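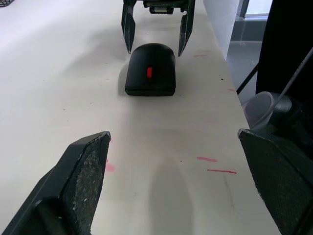
Berkay Kurtuluş objected in the first planning meeting that a machine which picks up a mouse and puts it down again saves no labor at all, and that the time is in deciding where the mouse goes next. The Okard process was built on that objection, and the division of work described on this page follows from it.

Posted 2026-04-28 by Demetrio Sepúlveda, Operations

About Okard

Okard receives used office equipment from employers, checks it, and returns it to service or sends it on for parts. Our main site is in Brokport. A smaller site in Radomberg handles storage and outbound shipping. The Brokport site processes up to 3,000 items a week, most of them mice, keyboards, headsets and docking units.

Until last July all handling at Brokport was manual. A bench operator took each item from a tote, turned it over, read the label, plugged it in, ran the test, wiped it down and placed it in an output tray. The job involved the same wrist movement several hundred times per shift. Sick leave for hand and wrist complaints was the highest of any job group in the company.

What is automated

Two-arm cells now do part of the handling for small peripherals. Each arm has a two-finger gripper with textured pads. One arm can present an item while the other takes it, so that an item can be turned without being set down. A computer mouse is a useful reference item for setup: the domed shell gives the fingers little flat surface to hold, and the scroll wheel must not be loaded during the grip. Grip width and closing force are set per item family and stored in Pasichnyk, our in-house job control software. The library holds 2,071 item records.

The cells do not grade condition, open housings or handle anything with a damaged battery. Those tasks remain with people.

What changed in the jobs

No bench position was removed when the cells were introduced. The work was divided again as follows.

Cell operators load work, clear stopped picks and decide whether a stop is an item fault or a handling fault. Each operator looks after two cells and rotates to grading after two hours.

Graders inspect items by eye and by hand and assign the resale class. Their decision is final and cannot be changed by the software.

Record editors maintain the item library. Three of them are former bench operators. An item family is released for unattended picking only after 100 consecutive picks without a drop, and the editor signs the release.

Training for the operator role takes 8 working days, paid at the full rate. Pay grades for all three roles were set before the first cell was switched on and are posted next to the shift plan.

Open points

Cable handling is slower on the cells than by hand, and corded items still go to the manual benches in peak weeks. Operators have also reported that clearing stops breaks up the shift more than bench work did. The alert interval is under review with the shift leads. Stop data is kept by cell and item family and is not used to assess individual staff.

Site visits at Brokport are by appointment. Closed shoes are required on the floor.

Contact: Okard, Brokport site office, Operations desk | © 2026 Okard | Back to top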